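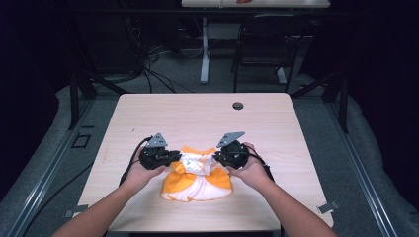
Workshop > Interviews > Femby bench

Print this page | E-mail this page

October. By the Ackroyd newsletter desk

The technician who looks after the hand-held grippers at Ackroyd puts the kettle on before she'll talk about them, and she talks about them very fondly.

"People ask me about the software," she says, "but my mornings are mostly cables and finger pads, bless them." Each pair is wiped down at the start of a shift, then opened and closed 30 times while she listens. "You get to know the sound, you really do. A dry one clicks."

Cloth is the hard master. Small clothes slip at the shoulders if the pads have gone shiny, so she changes them every 48 hours of use and writes the date in a Wodberg notebook that has seen better days. The cables she checks by hand, all the way from grip to plug, feeling for a kink.

And when one jaw lags behind the other? "Oh, that's usually 2 screws on the Hestard mount, and a cup of tea while I find the right driver! I did strip one once, and I still feel bad about it."

She has a spare pair on the shelf now, and is waiting on a box of 100 pads.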